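Plarnura Pantry Labels
README

Hi, and thanks for opening this. Plarnura is a word list I built from the labels on jars, tins, bags and boxes in home kitchens. The handwritten ones, I mean. Masking tape on a flour tin, a freezer bag that says "soup??", a spice jar where somebody crossed out paprika and wrote chili over it. I love these things and I wanted a place to keep them.

What you get is 1,000 labels, typed out exactly as written, with a few extra columns. There are no scans of the labels in the download. I thought about including them and then looked at how much space they'd take on my host, and that was the end of that.

Where the labels came from

I started in my own kitchen in Celholm, which gave me a rather sad little pile (I label everything "beans"). Then I put a note up at the Sandberg library asking people to copy out what was on their shelves. That went so much better than I expected! In the end 29 households sent something in. One household alone sent 400 labels, mostly jam, and I've marked those with their own household code so you can drop them if you don't want your results to be all about jam. Please do look at that before you make any charts. I made one early on and it told me the whole of Celholm lives on damson.

The rest came from Celholm and from Rastumville, out past the reservoir. The Rastumville labels are longer on average and have more opinions in them. "Good batch." "Too salty, use up." I have no theory.

What's in the file

It's one file, labels.csv, saved as UTF-8 with commas between fields. The columns are:

label_text: the words on the label, with line breaks turned into a slash
household: a code, starting at H01
town: Celholm or Rastumville
container: jar, tin, bag, box, tub or other
room: kitchen, cellar, garage or freezer
has_date: yes or no
crossed_out: anything struck through but still readable
notes: whatever I felt like writing down, often nothing

Yes, I know a freezer isn't a room. By the time I noticed, I'd already typed most of it, and changing it now would break the little script that goes with the file.

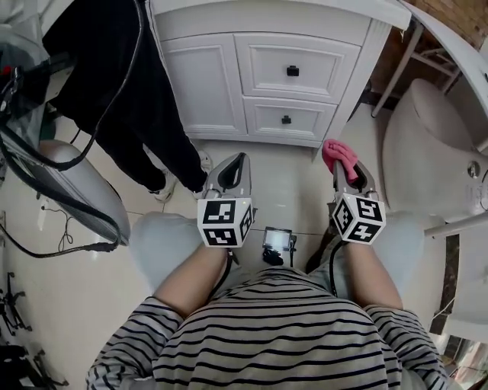

Striped shirt, light grey knees, a gripper in each hand.

How I typed things up

Spelling stays as it was. If the label says "tumeric" then so does the file, and the same goes for "rasberry," "cinamon" and my personal favorite, "lentals." Capital letters stay too. Lots of people write labels all in capitals and I didn't want to lose that.

Where I couldn't read a word I put [?] in its place. Where I could read it but wasn't sure, the word is followed by (?) with no space. These are two different things and I mixed them up a fair bit at the start, so the early rows up to the end of H03 might be worth a second look if you care about that.

Dates on labels were a real headache. People write them every way you can think of, and some just put "March" with no year, on something that could have been in the freezer since any March at all. I left them in label_text as written and only marked yes or no in has_date. A bare month counts as a yes. "Old" doesn't.

Drawings got turned into words in curly brackets, like {heart} or {skull}. There are more skulls than hearts, nearly all on hot sauce.

Things that are wrong with it

It's two towns and people who use a library, so please don't go telling anyone it's how the world labels its food. Everything is in English apart from a handful of rows in German and one in what I think is Welsh (corrections very welcome).

The container column is shaky. To me a jar has a screw lid and a tub has a snap lid, but the folks copying out their own shelves used whatever word they liked and I mostly left it alone.

There are 15 duplicate rows I know about. They're real duplicates, as in the same household had the same label on more than one thing, so I kept them. Run your own check if that bothers you.

I took out personal names. "Grandma's pickle" is fine and stays in, but where there was an actual name it now says [name]. If you find one I missed, write to me and I'll fix it.

Using it

Do what you like with it. Teach a class, make a poster, train a spelling checker, print the whole thing and wallpaper your pantry. If you publish something I'd be happy with a line saying the labels come from Plarnura, and happier still with a link so I can go read it.

Sending me more

Yes please! Copy the label exactly, tell me what it was stuck to and where that was kept, and don't fix the spelling. I usually sit down with new ones on a Saturday, so give me a week or so before you wonder where yours went. Freezer labels are the ones I'm shortest on. Jam I'm okay for.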